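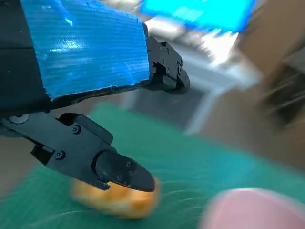 Rolls, buns and a very full table: the Stirkau bread day

We had our bread day at the Trallow hall in September and I've finally sorted through the photos. There were far too many, mostly because people kept bringing more baking to the table and I kept wanting a picture of it. What follows is a short walk through the day, with a few notes for anyone who wants to try the recipes at home. Click on any picture in the gallery for the larger version.

Setting out
Everything went on the long table by the windows, savoury at the door end and sweet at the kitchen end. By ten o'clock that plan had fallen apart and the cheese twists were in with the iced buns, which looked lovely if you ask me.

Plain white rolls
The ones everybody tears open first! These were made with a slow overnight dough and baked quite dark. If yours come out pale, give them another few minutes and don't worry about the tops.

Seeded knots
Poppy on one tray, sesame on the other. Tying them is easier than it looks — roll the dough long, loop it once and tuck the end underneath.

Potato buns from the Erdem bakery
Soft as anything, and they keep for days in a tin. The bakery sent over a big paper sack of them first thing in the morning and the whole hall smelled of warm bread while we were still putting chairs out.

The shaping table
My favourite corner of the day. Flour up to the elbows, children and grandparents side by side, and rolls in every shape from neat rounds to something that was meant to be a hedgehog (it had raisin eyes, so I'm counting it).

Saffron buns
A deep yellow dough with currants in the curls. Soak the saffron in warm milk for as long as you can bear to wait. I used to skip this and the colour was never half as good.

Cheese and onion pull-apart
Baked in a round tin and gone before I had a proper look at it. Grated cheddar between the pieces as well as on top, please, and plenty of it.

Butter, jam and a great deal of tea
Plum jam, apple butter, salted butter and a honey that somebody had stirred cinnamon into. I had it on a roll, then on a knot, then on another roll.

The leftovers basket
What was left went home in paper bags, and a day-old roll split and toasted is no hardship. Slightly stale ones make a very good bread pudding too — slice them thickly and leave them in the custard for an hour before they go in the oven.

The recipes for the white rolls and the saffron buns are on the recipes page, and the potato buns will join them once I've got the quantities down to a size that fits a home oven.

Page updated 21 October 2024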